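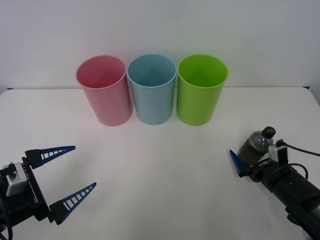 Nestor Lumanlan does the buying for a small drinks-testing outfit in Pistdale, and he has a spreadsheet open before I've sat down. Coffee's on the floor. There's nowhere else to put it.

"Everyone asks what the arms cost," he says. "Fair enough. But I've had more grief from the stuff that goes on the ends."

He means the fingers. The blue ones, with the ladder pattern cut through them. His first budget had one set per arm and no spares, which he now calls "a rookie number". This year's line for grippers and bits is $1000, up from $500, and he had to argue for it at head office in Denport over a very long phone call in August.

So what won them over?

"I put downtime beside it. One column. If we're waiting on a part, what are we paying for while we wait? Rent, me, power. They got it pretty quickly after that."

The work itself is cups and bottles. The plan is to have the bench do routine pours for sample rounds, two arms, one table, and Lumanlan is buying for that job and nothing fancier. He's firm on this. A supplier's rep from Juleck tried to move him up to a bigger arm with a longer reach and he said no thanks.

"Look at the table. What am I reaching for? I've got three cups and a bottle. I don't need to reach across the carpark."

He did look at second-hand. Drove out to see a pair at a closing-down sale, came home without them. No spare cables, no paperwork for the controllers, and the seller couldn't say how many hours they'd done. Cheap though. He still sounds a bit sore about it.
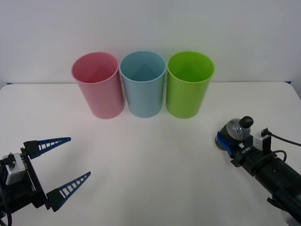

Bottle in the right-hand gripper, cups at the back of the bench.

The cups are plastic, and that was a budget decision too. He priced glass early on and then priced replacing glass. Colours were his idea: pink, blue, green, easy to call out when you're writing notes in a hurry. "I can say 'green's the problem' and everybody knows which one I mean."

What about things he got wrong? Plenty, he says. Freight, for a start. He allowed $500 and the bill was $700, partly becuase the crate had to come up from Cáceres, a distributor he'd not used before, and partly a tail-lift charge he'd missed in the fine print. He's also cross with himself about the table. Ordered a nice white one, then found he'd left nothing in the budget for bolting anything down properly.

And training. He'd put down a flat zero. "I thought we'd pick it up. We did, sort of, but that's hours, and hours are money, so put it in."

He's planning over 18 months now instead of a single financial year, which the accounts people don't love. His reasoning is that the first few months are all set-up and you can't tell much from them. Service contract? Still undecided. He's got two quotes and reckons both are padded.

Any advice for a small shop starting from scratch, I ask. He scrolls for a bit.

"Write down the job first. One page. If the rep's quote has something on it that isnt on your page, ask what it's for. And get a second set of fingers on day one, don't muck around."

Next on the list is a second bench, if Denport signs off. He's already got a tab for it, freight included.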